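November 29, 2023
Rekville print room, bench notes
Drying and dark tones on the Jonell stock

Picked up where I left off with the heavy paper. The humidity was down again this morning and the first sheets off the stack had a slight curl toward the coated side. Left them under the board with the weights while I cleaned the rollers. They were flat enough by the time I was done, though the corners still lifted a little when I slid them onto the feed table.

Stock count first. 719 sheets of the Jonell left, counting the opened ream. That includes the ones with the dented corner, which are fine for tests and should be used before anything else. I moved them to the lower shelf and put a strip of tape on the wrapper. Please do not mix them back in.

The main question today was why the dark areas come out flat. On the thin paper we get some separation between the deep grays and the black. On the Jonell everything in the bottom part of the scale closes up. Loukia Moschos thinks we are putting down too much ink. I thought it was the drying. We were each partly right, as far as I can tell from today.

Test A was the usual setting, dried on the rack with no fan. The black was heavy and a little shiny at an angle. The three darkest patches on the step wedge could not be told apart under the bench lamp. Near the window I could just separate the lightest of them from the other two.

Test B was the same setting with the fan on low for 222 seconds, then the rack. The shine was less even than in A, with a dull band on the side closest to the fan. No gain in the dark patches. I would not use the fan this way again unless the sheet can be turned.

Test C was the ink limit brought down one notch, no fan. This one was better. Two of the three patches came apart clearly and the third was close. The solid black looked weaker beside test A, but on its own it looked fine, and I do not think anyone will have the two side by side. It also dried without the tacky feel along the bottom margin.
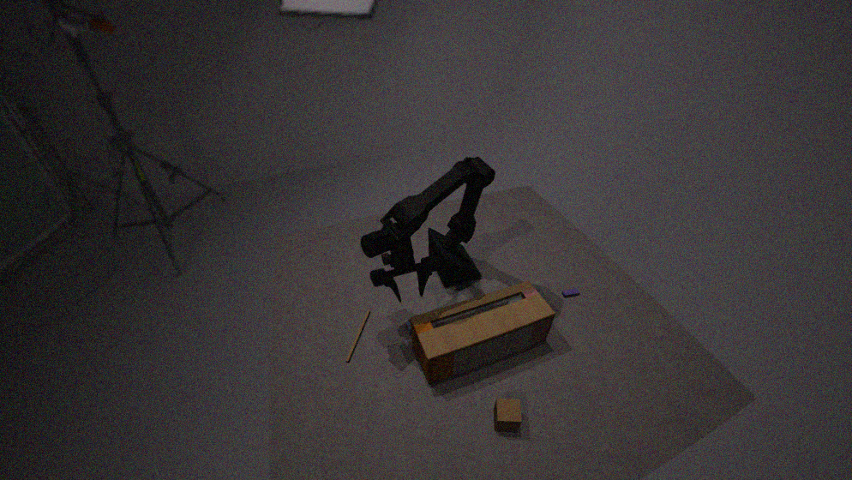

Dark render: black arm, gray-brown mat, gray floor. Speckled all over.

Test D was test C with a coat of Flomadine over it once dry. The coat brings the black back down and gives the whole sheet the same finish, so the shine problem goes away. The bad part is that it also darkens the middle grays, and some of what we gained in C is lost. A thinner coat might be the answer. I cut it a little with the solvent for the last sheet and it brushed out more easily, but I did not measure, so that result does not count for much. Measure next time.

There is a smell with the Flomadine that hangs around for a while. Door open and extractor on before the lid comes off. The old rags go in the metal can with the lid, and the can was almost full, so I emptied it.

Read the wedges with the hand meter. The white patch reading wandered during the first set. Wiped the window on the meter and took the set again. The second numbers are the ones on the chart taped inside the cupboard door. The first ones are crossed out but still readable in case anyone wants them.

The Kokkinos press ran without trouble apart from the feed. It took two sheets together twice, both times near the bottom of the pile. Fanning the paper by hand helped. The side guide has worked loose again, and I tightened it with the short wrench. It has needed this since June, and I think the thread is worn. A new screw is cheap. I will add it to the parts order with the felt pads.

Loukia brought down the old swatch book from upstairs. It has more than 322 samples in it, most of them on papers we can no longer get. A few of the matte ones in the back hold their dark tones very well, and someone has written the coating next to them in pencil. I cannot read all of it. She is going to try it under better light and copy out what she can.

To do:
Repeat C and D on undamaged sheets.
Flomadine at two measured dilutions, same brush, same number of strokes.
Check the C sheets for rubbing after they have sat overnight between tissues.
Order the guide screw and felt pads.
Lamp over bench 2 flickers. Try the spare tube before calling anyone.

Sheets A to D are in the flat drawer, second from the top, face up. Do not stack anything on D, the coat is still soft.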